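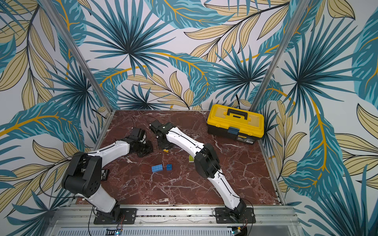
Nurhan Ağca writes that her model helicopter shook so badly in the hover that two tail boom screws had backed out by the end of a flight, and asks where to start looking.

Start with the main blades. Take both off and weigh them on kitchen scales that read to a tenth of a gram. If one is lighter, wrap a strip of coloured tape round it at the balance point, then weigh again. Use a different colour on each blade, as you will want to tell them apart later when you check the tracking.

Next, the blade bolts. They should be tight enough to hold the blades out when you tip the model on its side, but loose enough for them to drop if you give it a shake. Most people overdo it.

Pull the feathering shaft and roll it on a piece of glass. If it wobbles, bin it. Do not try to straighten it. The Plunby shafts on 200 size machines bend in quite small knocks.

For the screws, clean off the old oil with a cotton bud and a drop of meths, let it dry, and put a very small amount of threadlock on the last 2 mm of thread. Metal into metal only. It attacks some plastics, so for those use a dab of canopy glue. Leave overnight before flying.

Go round all the screws again after 6 flights. Grease the tail gears at the same time.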